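Perguntas frequentes – Aluguel de apartamentos mobiliados Studby

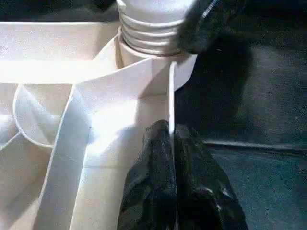 Peça de plástico branco com gargalo estriado.

Reunimos nesta página as dúvidas que chegam com mais frequência ao atendimento. As respostas valem para todos os contratos de estadia média nos prédios Rokach e Bergmann. Para contratos assinados por empresas, consulte as condições combinadas com o seu setor de recursos humanos.

Última atualização: 22 de agosto de 2022

RESERVA E CONTRATO

Qual é o período mínimo de locação?
O período mínimo é de três meses. Estadias mais curtas só são aceitas entre o fim de um contrato e o início do seguinte, conforme a disponibilidade do prédio.

Quais documentos preciso enviar?
Documento de identidade com foto, comprovante de renda ou de matrícula e um telefone de contato. Estrangeiros podem enviar o passaporte. Os arquivos devem estar legíveis e em PDF.

Quanto tempo leva a análise?
Em geral, a resposta sai em cerca de 10 dias. Se faltar algum documento, o prazo recomeça quando recebermos o arquivo completo.

Posso visitar o apartamento antes de assinar?
Sim. As visitas são marcadas por telefone ou pelo formulário do site. Apartamentos ocupados só podem ser visitados com a concordância do morador.

PAGAMENTO

O que está incluído no valor mensal?
Aluguel, condomínio, água, internet e limpeza das áreas comuns. A energia elétrica é cobrada à parte, conforme a leitura do medidor de cada unidade.

Como pago o aluguel?
Por boleto ou transferência. O boleto fica disponível no portal Mekbridge, na aba "Financeiro". Quem não receber a senha do portal junto com o contrato deve pedir uma nova na recepção.

Existe caução?
Sim, no valor de um aluguel. A devolução é feita em até 14 dias após a vistoria de saída, descontados eventuais danos ou contas em aberto.

O valor é reajustado?
Contratos de até um ano não têm reajuste. Nas renovações, a nova tabela vale a partir de outubro.

DURANTE A ESTADIA

O que já vem no apartamento?
Cama, armário, mesa, cadeiras, fogão, geladeira e utensílios básicos de cozinha. Roupa de cama e toalhas não estão incluídas, mas podem ser alugadas – o pedido é feito na recepção.

Posso trocar ou retirar móveis?
Só com autorização por escrito. Não temos depósito no prédio Bergmann, de modo que ali a retirada de móveis grandes normalmente não é possível.

Animais são permitidos?
Um animal de pequeno porte por unidade, apenas no prédio Rokach. A taxa de limpeza final é maior nesse caso.

Como peço um conserto?
Abra um chamado no portal, descreva o problema e informe os horários em que alguém pode receber o técnico. Vazamentos e falta de energia devem ser comunicados por telefone, a qualquer hora.

Posso receber hóspedes?
Sim, por até três noites seguidas. Acima disso, o hóspede precisa ser cadastrado na recepção.

SAÍDA

Com que antecedência devo avisar?
Trinta dias, por escrito. O aviso pode ser enviado pelo portal ou entregue na recepção – guarde o protocolo.

Como funciona a vistoria?
O apartamento é comparado com o relatório de entrada. O morador pode acompanhar e recebe uma cópia. Marcas normais de uso não são cobradas.

E se eu discordar da cobrança?
Escreva para Leif Laxdal, responsável pelos contratos, pelo formulário "Revisão de vistoria". Anexe as fotos que tiver e o número da unidade.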